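Ticket: Water heater goes to standby during shower, flat 6, Romdale
Status: Open
Reported by: Casimiro Villalobos

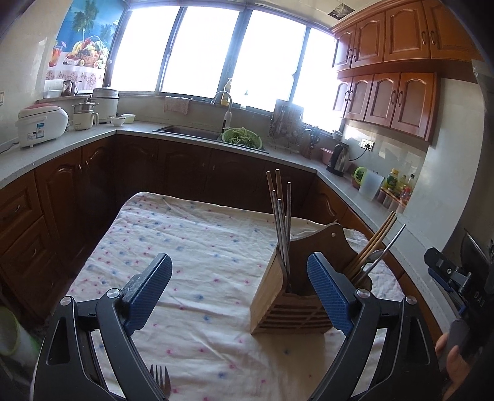
Good morning. I write again about the water heater in my kitchen, model Illatum, installed in March by the company Hastlow. The hot water stops after a few minutes and the small display shows the word STANDBY. If I close the tap and wait 30 seconds, it starts again, but it stops the second time even faster.

What I have tried until now:

Cleaned the filter at the cold water entrance. There was a little sand in it. No change.

Lowered the temperature by one step, as your colleague advised me by telephone. The water runs longer, some 400 seconds by my watch, then the same word on the display.

Switched off the heater overnight. In the morning no difference.

Asked the neighbour downstairs. She has the same model and no problem, so I do not think it is the pressure of the building.

Reply from support, 2021-08-26
Thank you for the details. Please tell us if the kitchen tap and the shower behave in the same way, and if the fault comes with low flow only.

Reply from customer
I made the test. With the kitchen tap fully open it does not stop. With the shower it always stops. The shower head is from the shop Montes and it has a water saving ring inside. I have removed the ring today and will take a long shower this evening, then I will write the result in this ticket. Please do not close it before.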